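## 4. Setting up the battery sorting station

This section covers the table layout, bin labels and first sort for a shared battery collection point. It applies to household cells only: AA, AAA, C, D, 9-volt and coin cells. For tool packs and laptop packs, see Section 6.

Read Section 3 (Storage and fire safety) before starting.

### 4.1 Placing the table

1. Choose a spot indoors, away from heaters and direct sun.
2. Leave enough room to walk past on at least two sides.
3. Set the table level. Cells roll, and a small slope will put them on the floor.
4. Keep drinks, coins, keys and loose metal tools off the sorting surface.

**Note:** Bare metal tabletops are not suitable. Wood or hard plastic is fine. If metal is all you have, cover it fully with a rubber mat.

### 4.2 Setting out the bins

Use plastic bins only. Bins with a handle hole are easier to carry, but do not fill them past the bottom of the hole.

1. Pick one bin color for each chemistry and write it on the Ollix label sheet.
2. Put the alkaline bin closest to the person sorting. It fills fastest.
3. Put the lithium bin at the far end, next to the tape.
4. Keep one bin for cells you can't identify.

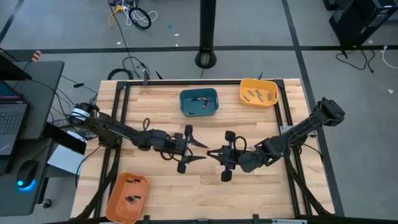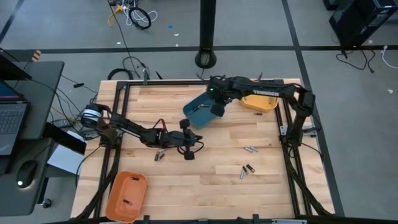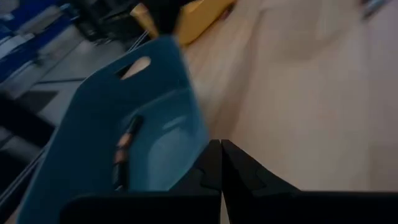
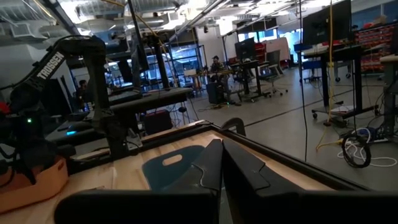 Once the colors are chosen, do not change them partway through a collection. If a bin breaks and there is no spare in the same color, relabel the replacement on all four sides and tell everyone on shift.

### 4.3 First sort

1. Tip a small number of cells onto the table. One layer only.
2. Remove anything that isn't a battery.
3. Pull out damaged cells first. Look for swelling, dents, white crust or a sticky film. Wear gloves.
4. Read the chemistry on the wrapper. Alkaline cells usually say so. Rechargeable cells are marked NiMH, NiCd or Li-ion.
5. Tape both ends of every lithium cell and the terminals of every 9-volt.
6. Place cells in the bins. Do not throw them.

> **CAUTION:** Coin cells are dangerous if swallowed. Tape them as soon as you find them and keep children away from the table.

> **CAUTION:** If a cell is hot, hissing or smoking, leave the room and follow the steps in 3.2. Do not pick it up.

### 4.4 Weighing and closing a bin

Each bin is closed at 20 pounds, even if there is space left.

1. Weigh the bin on the floor scale. Subtract the empty weight written on the underside.
2. Enter the weight and chemistry on Form 361.
3. Empty the bin into the matching drum. Add one scoop of dry sand or vermiculite to lithium drums between layers.
4. Return the bin to the same place on the table.

A drum is ready for pickup at 200 pounds. Call the Munley depot to book. They need the drum number and the chemistry, and they will not take mixed drums.

### 4.5 End of shift

- Clear the table completely. No cells stay out overnight.
- Wipe the surface with a dry cloth, then a damp one.
- Check the floor under the table.
- Put the unidentified bin on the marked shelf. Yến Lã goes through it each morning.

Damaged cells go in the steel can with the vented lid. The key is with Fouad Lamrani, and the spare is in the front office.

**Changed in the April edition:** the 9-volt taping step was moved from 4.4 to 4.3, and the Mahrous drum liners are no longer used. Old liners can be thrown out with ordinary trash if they are clean.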